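Sang Giáp
I want to write a few posts about lending money inside the family. My cousin asked me last November and I made some mistakes, so maybe it is useful for someone.

He needed 700 pounds for the deposit on a room in Pisley. I had the money in savings. I said yes on the telephone in two minutes and we did not speak of when it would come back. That was the first mistake.

In my language we have a polite way to say "when you can". I said it to him in English also. He understood it as "no hurry at all". I understood it as "before spring". Both of us were correct, I think.

By February I was checking my account every Saturday and becoming a little angry, and he did not know. He bought new shoes and I noticed the shoes. It is not a nice feeling to notice the shoes of your cousin.
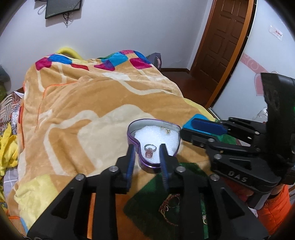
My wife said, write it down. I was ashamed to send him a paper, as if I was a bank. But she was right. We wrote half a page: the amount, the day of the month, how much each time, and what happens if one month is difficult.

We agreed he pays on the 16th, one day after his wages from Brekke arrive. Before this I wanted the 1st, but on the 1st he pays his rent and there is nothing left. Please ask the other person when their wages come.

The first payment was 200, the others were smaller. He set up a standing order himself, so I never needed to send a message to remind him. For me this was the best part of the whole arrangement.

One month he wrote to me that his hours were cut and could he skip. The paper said yes, one skip, if he tells me before the day. So I answered "of course" and I really meant it this time.

Somebody asked about interest. I did not take any. My uncle in Dukach always takes a little, and his family finds it normal. Decide it at the start and say the number, also if the number is zero.

Also somebody asked what I would do if a person cannot pay back. Now I only lend what I can lose and still pay my own bills. If it is more than this, I offer a smaller amount as a gift and I say clearly it is a gift.

The last payment came in on a Saturday morning. I wrote "finished, thank you" on the paper and sent him a photo of it. Next week we eat together at his place, he is cooking.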